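Marking out the table before demonstrating by remote control

Posted to: Teaching by Demonstration, Hillamura Community Help

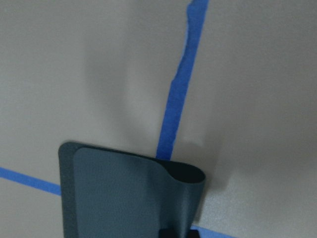
Gripper over the blue tape lines, wrist camera view.

Saskia Tawhiri
Our department is preparing to teach a sorting task by remote control. Three operators will share the work, and each is expected to record 16 demonstrations. The table has been divided into sections with blue painter's tape, and each demonstration is to begin in a stated section. From the wrist camera, the gripper hides the place where two of the lines would be expected to meet, and one strip has a ragged, torn edge. I should be grateful for advice on two matters. Should the tape be relaid with cut edges before recording begins? Secondly, is it acceptable for operators to judge the starting position from the wrist view alone?

Govham
The torn edge is unlikely to matter in itself. What does matter is that the tape remains the same throughout. If it is replaced halfway through, the earlier and later recordings will show different tables, and the learned behaviour may depend on the difference. I would recommend relaying it now with a knife and a straight edge, then leaving it alone until all three operators have finished.

As regards the second matter, the wrist view is not sufficient for the start. The gripper will cover whatever lies directly beneath it. We ask operators to move to a saved joint position before each recording and to take control only from there. Small variations should then be introduced on purpose — a few centimetres either way within the section — so that the robot does not learn a single path. Please also check the shadows. Ours changed considerably after 16:00, when the sun reached the bench, and we now draw the blind for every session.

Madden
Just use the tape. We did 40 by eye and it was fine.

Kalinowski
I would add one point to the reply from Govham. Operators differ in the speed at which they move the controls, and this is more troublesome than untidy tape. Each person should be allowed several practice attempts, which should be deleted before the recorded set begins. Pauses over the table while the operator decides where to go should also be avoided, as the robot will learn to pause as well.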